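Print this page | E-mail this page

Sorting the small-stuff bin, the quick way

Got a drawer of little bits? Same. You need one open bin, a clear table and around 5 minutes. Tuesday night, done before the tea is cold.

1. Dump the drawer on the table. All of it. Don't sort in the drawer — you'll just stir.

2. Big stuff off first. Chargers, batteries, pens go back where they live. Leave the tape out, you want it for labels later.

3. Spread things out so nothing touches. Seems fussy but you see pairs quicker.

4. Like goes with like. White plastic bits in the bin, one kind only. Earbud cases, or parts that look like them, are the worst for this, they all look the same and the lids wander off.

5. Anything you can't name stays outside the bin. Give it untill the weekend, then toss.
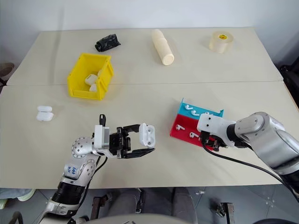
Daranee Limsakul

Bin in yellow plastic, slanted sides, lip at the front. Any shallow one works. Two white pieces in it at this point, the case on the left still out on the table with its lid sitting on top. Tape at the back.

Next — match lids to bases. Try each one, dont force the hinge. No match, bag it and write "odd" on a strip of tape.

Last thing, label the front lip. Short words. "Earbuds" is plenty. Put the bin on a shelf you can reach or you'll be back to the drawer by April.

Related
Cable drawer in 2 passes
Labels that peel off clean
Hortensia Bravo: what to do with dead batteries
3 bins for a small desk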